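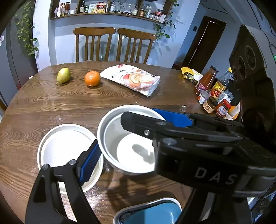 # Evley Deal Desk: a month with it on a real sale process

I run the numbers side of small company sales, the sort where the buyer and seller often live in the same county and the whole thing is argued over in one solicitor's meeting room. Our usual kit is a shared folder, a spreadsheet with too many tabs and a lot of phone calls. So when Itziar Lozano at the Bilbao office told me she'd moved her whole team on to Evley and wasn't going back, I asked for a login the same afternoon.

I've now used it from first teaser to signed heads of terms on one sale (a packaging firm, 27 staff, family owned) and I really like it!

## The buyer list

This is where it won me over. You paste in your long list, as messy as you please, and Evley sorts it into trade buyers, funds and "other", then shows you which names are part of the same group. We started with 154 names. Two of them were owned by the same parent and we'd have written to both, with different people signing the letters, which would have been embarrassing.

Each buyer gets a single line with the date of the last contact, who made it, whether the confidentiality agreement is back, and a notes box. That's all. No coloured bubbles, no "engagement score". I had it open all day, every day, and by the second week I'd stopped keeping my own list on paper (a habit of fifteen years, so this is high praise).

## The data room

Lovely and quick. I dropped in a folder of 700 files and it kept our numbering, which our old system, Zomis, never managed without somebody spending an evening renaming things. Search looks inside scanned leases too. It struggled with one handwritten stock sheet, but then so did I.

Permissions are set by stage, so first-round bidders see one set of papers and the shortlist sees the rest. Changing a bidder's stage takes one click and a confirmation. I'd like the confirmation box to say which folders are about to open up, as at present it only gives you the bidder's name.

Questions from bidders come in as a numbered list and can be passed to the right person. Covadonga Toledo, our tax adviser on the sale, answered all of hers from her phone on the train and never once rang to ask where anything was.

## Comparing offers

If you've ever tried to line up three offer letters where one is cash free and debt free, one has an earn-out and the third is mostly shares, you'll know how fiddly it gets. Evley gives you a form for each and puts them side by side, with the deferred part shown separately. You can slide the earn-out from nothing to full and watch the totals move. I put this up on the screen in front of the family and the conversation that followed was the best one we had with them, because they could see what they'd be giving up by taking the bigger headline price.

It doesn't deal well with break fees. There is a box for the amount, but nowhere to say what sets it off or when it lapses, so ours went in the notes. The same goes for exclusivity: you can enter an end date, and you do get a reminder, but an extension overwrites the old date and the history is lost. I've written to them about both and had a proper reply from a person.

## Against the others

I've used Dadus and Mateos as well. Dadus has the stronger document security and I'd still pick it for a big sale with lots of overseas bidders. Mateos is cheaper and perfectly decent, though the offer comparison is a spreadsheet you download and fill in yourself. Evley sits between them on price and is by far the nicest to work in.

## Small grumbles

- Printing the buyer list cuts off the notes column unless you turn the page sideways.
- The weekly summary email can't be moved from early morning.
- You need to be an administrator to add a new adviser, even a read-only one.

## Would I pay for it?

Yes, and we have. We've taken two seats for the year and the next sale is already set up in there, teaser and all. There's a trial with one live project included, and I'd use it on something real with a proper buyer list, as the sample project they load for you is too tidy to show what the sorting can do.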